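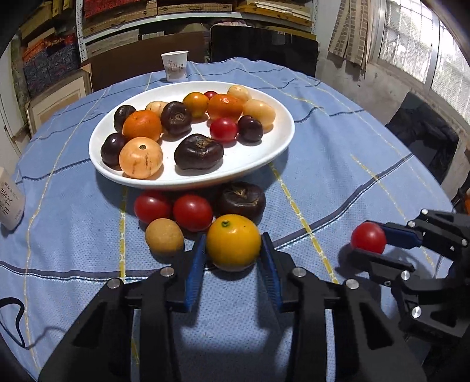
Notebook, fruit sorting, November

09:40. Started with the rules sheet before switching anything on. Keerthana asked me to write down what we do in practice so she can compare it with the sheet (she has the Sunden copy, I have the older one from Garrido). Differences go at the end.

Rules as worked today:

Plate goes near the middle of the cloth. Don't straighten the cloth between takes unless a fold stops something rolling. The sheet says "flat surface", which I read as no hard ridges.

Fingers fully open at the start of every take and at the end. Zachary forgets the second half. Takes that finish with the fingers part closed get marked B and kept in a separate folder, not deleted.

One piece at a time per gripper. If two people are working, agree out loud who is going to the plate. Yaneth and Tanner did 100 takes like this last month with one clash, and that was a missed call.

Tomatoes: close until the pad touches, then stop. No squeezing to be sure. A split tomato ends the take and the pads get wiped before the next one.

11:15. Long talk about the approach. The sheet only says "from the near side". Gaétan wants both fingers over the near rim before anyone starts closing, so that the rim doesn't get pinched along with the fruit. 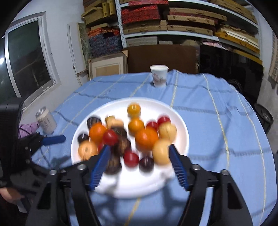
I agree with him for a full plate. When there are only a few pieces left it is quicker to come in low from the side, and I don't see what harm it does. Left as: over the rim when full, free choice after that. Need to define "full". Tanner suggests "fruit touching fruit all the way across", good enough for now.

Speed. Yaneth went through yesterday's files and a lot of them are too smeared to use at the moment of closing. New rule from her: slow down for the last bit before contact and hold still for 2 seconds after. Try it for a week.

Cables. Keep the loop on your own side of the plate. If it crosses in front of the fingers, stop and start again.

14:30. Batch 1689 closed, short of the 700 takes planned for it. Carrying the remainder into the next batch and not topping up, as the sheet says batches can't be reopened. Told Prenau by email.

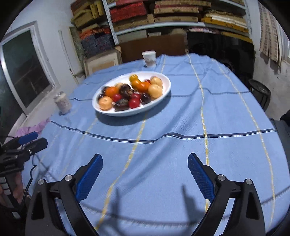
Differences from the sheet

1. Sheet has no rule on cables. Ours above.
2. Sheet allows deleting bad takes. We mark and keep.
3. Sheet gives no hold after contact. Ours on trial.
4. Garrido copy says wipe pads daily, Sunden copy says each batch. We do each batch, plus after any split.

To do: Keerthana to send the merged version to Mutby. Zachary to read the bit about open fingers. Ask Gaétan whether dropped fruit goes back on the plate or stays where it lands, because three of us gave three answers.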